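Nidura Brings Its Pink Bowls Back to the Table

KILLUM, 2024-12-30 – I've been told that a press release should get the news into the first sentence, so there you go: the pink bowls are coming back! Nidura is returning its small stacking bowl to the regular range, in the same dusty pink as before, and you'll be able to buy it singly or in sets from our shop in Killum and from the handful of stores that carry our tableware.

If you bought from us a few years ago you may remember the bowl. We made it for one season, sold what we had, and moved on to other things (mostly plates, plus a pitcher I still think was too tall). Then the letters started. People wanted one more to replace one that went missing in a move, or they'd bought two and had a third person at breakfast now. In the past year we had 123 requests for that bowl, more than for everything else we've dropped put together. I kept them in a folder and read them whenever I needed cheering up.
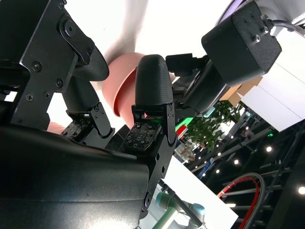 Trevor Ross

So in the summer I got the old drawings out and spread them over my kitchen floor, which my family was very patient about. My first idea was to improve everything. I wanted a wider rim, a heavier base, maybe a little foot. We had trial bowls made with all of those changes, and I ate cereal out of them for weeks, and one by one I went back to what we'd had in the first place. The foot made the stack too high for my cupboard. The wide rim looked lovely and dribbled soup down my shirt.

What did change is the inside curve. It's a touch rounder near the bottom now, so a spoon can follow it all the way down and you can get at the last bit of yogurt. The outside keeps its rounded base and the bowls still nest into each other, and the finish is still the soft matte one that people kept asking about. We also went through a lot of pinks. Boonyarit, the studio that has mixed colors for us since our first plates, sent over 24 samples, and I'm a little embarrassed to say that the one we picked was made to match the old bowl. I did give a warm salmon shade serious thought for a week or so. If you already own the old ones, you can put the new ones right in with them.

I get asked a lot about stacking, so let me go into it – this is the part of the job I could talk about all day. A bowl that nests too deeply grabs the one underneath and you end up twisting them apart over the sink. A bowl that nests too loosely slides around every time somebody shuts the cupboard door. We wanted something in between, where you can drop one into another in a hurry, even crooked, and pick it back out with one hand. I have a bad habit of putting dishes away while I'm on the phone, and I'm a pretty good test for this sort of thing.
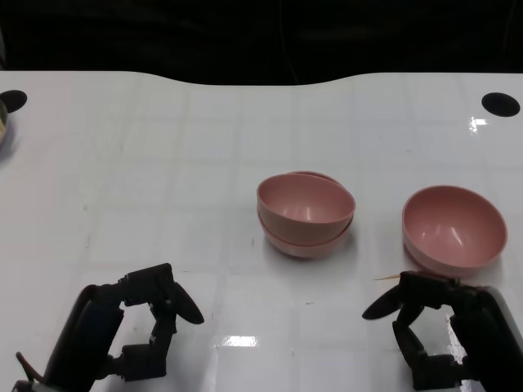 My rule at home is a stack in the cupboard and one bowl left out on the counter, and the one that's out collects whatever is in my pockets when I come in. Keys, mostly, and the odd clementine. One customer wrote that hers holds the tea bags, and another uses his for paint water, and I can't say I'd have thought of either. We designed it for breakfast and for a decent helping of ice cream. Past that it's up to you.

Now for the practical stuff. The bowls will be in the Killum shop from the second week of the new year, and the other stores will get theirs as the boxes reach them. The first run is small, with 100 sets of three going out to begin with and a separate lot of single bowls for anybody who just needs to fill a gap. Of those singles, roughly 50 are already spoken for by people in the folder. If you wrote to us and left an address, a card is on its way to you, and we'll hold your bowl until the end of the month. Please don't worry if your card comes late. I'm writing them by hand and my handwriting slows down a lot after lunch.

The sets come in a plain cardboard box we're calling Flatus. It folds down flat, the name was my idea, and several people have since taken me aside to explain why they wish I had asked around first. The boxes are printed, so Flatus it is. There are paper rings inside to go between the bowls, and those are worth keeping if you're going to be moving or lending the set to somebody.

We're having an open morning at the shop on the first Saturday the bowls are out. Come by, pick them up, stack them, bring an old one along if you want to check the color for yourself. There'll be oatmeal, and if enough people turn up there may be a second pot of it. Reporters and bloggers are welcome too, and I'm happy to lend out a set to anyone who wants to try them at home before writing about them. Just ask at the counter, or write to the shop and put "bowls" on the envelope so it lands on my desk.

Thank you to everybody who wrote in. I'm keeping the folder, and yes, I've seen the notes about the tall pitcher.

Last updated: 2 days ago

24 shares | 3 comments

More from Nidura
Winter hours at the Killum shop
How we choose a color with Boonyarit
Seconds shelf: what's on it this December
Plates, small and large: the full range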